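Notebook, room 2, the metal bench

4/6/02

Purpose of today: bring the long metal bench to a condition where we can put work on it again without marks, and decide how the pieces of the Sterkach job should stand on it while the glue cures. I write a little more than usual, as I will be away in the beginning of next week and somebody else will continue.

State at the start

The top is 1,778 mm long and 590 mm deep, measured again this morning with the long rule. In the old entry it was written 600 deep, this is wrong, please do not cut any more covers to 600. The gap to the wall is 7 mm on the left side and a bit more on the right, so the bench is not parallel to the wall. I left it so. It does not disturb the work and the feet have found their places in the floor.

On the top there was old glue in drops, a ring from a can, and a gray film that comes off on the finger. The film was strongest at the back, where the cloth does not reach when one is lazy (also me). Along the front edge there are fine scratches in the long direction. They are from sliding the frames and I think they will stay. With the fingernail I can feel only two of them.

Cleaning

First I took everything off the bench and wiped dry. Then warm water with a little dish soap, one cloth for washing and one for drying. This removed the gray film almost completely. The water was dark after the first half, so I changed it before going on with the second half.

The glue drops did not care about the soap. I tried first with the plastic scraper held flat. The small drops jump off if you push from the side with a short movement, the big ones only bend the scraper. For the big ones I laid a wet cloth on them and waited 30 minutes, during this time I sorted the drawer. After that the edge was soft and the scraper went under. One drop near the right corner needed a second time with the cloth.

The ring from the can is lighter now but still there. I do not want to use abrasive on it, because we would make a bright spot and then someone will want the rest of the top bright as well. If anybody has patience, please try the Muvavier paste on a place behind the vise first, and write here what happened. The tin is on the middle shelf. The lid is difficult, turn and press together.

At the end I wiped with alcohol on a paper towel, only the working part in the middle. Window open, of course.

Note on cloths: the blue cloths leave threads on the metal. The white ones from the Nerham box do not, or I did not find any. I have put the blue ones to the floor cleaning things.

Flatness

I put the long rule on edge and looked from the side against the lamp. Front line is good. Middle line is good, with a very thin light in the last part on the right. Back line has a low place, the thin feeler goes in easily, the next one goes in but I must push. For the Sterkach frames this is not important if we stay in the front and the middle. For the glass samples I would not use the back at all.

I also checked with the small level, front to back. The bubble stands a little toward the wall. One foot can be turned to correct it, but the locking nut is painted over and I did not want to break the paint today. It should be done before July, when the heavy pieces arrive, because afterwards we cannot move anything.

Placing of small parts

The question was if small parts can lie directly on the metal or if we need paper below. With paper, the glue does not go on the top, but the part moves with the paper when one touches it, and we lost the alignment this way in March. Without paper, the part stays better but the contact must be clean. So my opinion is: directly on the metal for dry fitting, and the baking paper (not the thin wrapping paper) only for the gluing itself, fixed with tape at two sides.

Parts that are flat and low are the most difficult to handle. The edges are hard to take with the fingers, and if one drags them there is a new scratch. Dark parts are also not easy to see in the low light, so please put the lamp from the left side when you work with dark parts.

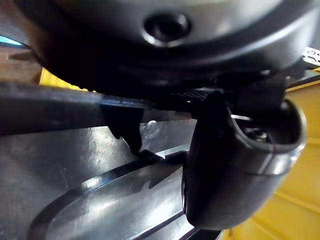 Rules for the bench from now

These are my proposals. If you do not agree, write it under here with a date, do not only tell me in the corridor — I forget it.

1. Metal on metal is lifted, never dragged. This is also for the rule and for the square.

2. No cans directly on the top. There is a cork plate for this, hanging on the side of the shelf.

3. Glue is wiped when it is wet. If you see it only when it is hard, use the wet cloth as I described, and not a knife. There are already two cuts from a knife near the left end and both collect dirt.

4. The middle of the top stays free in the evening. Long things can stay at the back in the low place, there they are at least useful for something.

5. After alcohol, wait until the surface is dry before you put tape. The tape I put too early came off when I pulled the paper straight, and I had to do the side again.

Try with the tape

I compared the two tapes we have. I made a strip of each on the cleaned part and a strip of each on a part that was only washed with soap, and pulled them after lunch.

Yellow tape, cleaned part: holds well, comes off in one piece, no rest on the metal.
Yellow tape, soap part: holds enough, one corner had lifted by itself.
Brown tape, cleaned part: holds very strong, leaves a sticky line. I needed alcohol to remove it.
Brown tape, soap part: the same sticky line, a little less.

So the yellow one for the paper. The brown one I would keep for boxes. I have ordered more yellow from Marwat together with the clamps pads, they have the same width as before. I did not write the order number here, it is on the paper in the folder.

One open point is how long the yellow tape can stay before it begins to leave something also. I left one strip at the front left corner on purpose. Please do not remove it. I will pull it when I am back and write the result.

The drawer

While waiting for the wet cloth I emptied the top drawer. I found the missing feeler (it was under the liner), three pencils without point and a bag of short screws which nobody has labeled. I put the screws in a jar with a question mark. If they have no owner at the next cleaning they go to the mixed box.

The liner of the drawer was oily on one side, so I turned it. It should be replaced. A piece of the gray felt would be good, cut a little smaller than the drawer floor, so that it does not fold up at the back and block the closing, like the present one does.

Light

The lamp above the bench gives a shadow from your own head when you stand in the normal position. With the small lamp from the left it is much better, the scratches become visible too, and one can see dust before placing a part. On the right side there is still a dark area under anything that hangs over the work. A second small lamp would solve it, or we change sides. I tried to work from the short end of the bench and it is possible for small parts, but the arm has no support.

To do

Turn the foot and correct the level (paint on the nut, see above).
Test of the Muvavier paste behind the vise.
New felt for the drawer.
Pull the tape strip at the front left corner — only me, please.
Correct the depth to 590 in the old drawing. I have corrected the copy on the wall with pencil, but the copy in the folder still has the wrong number.
Ask Nerham if they sell the white cloths without the box of gloves, we have enough gloves.

Added later, same day: the ring from the can can be seen better again now that the top is completely dry. It seems the water made it look weaker. So the ring is not solved. The glue drops are really gone, I went over the whole front with the hand and felt nothing.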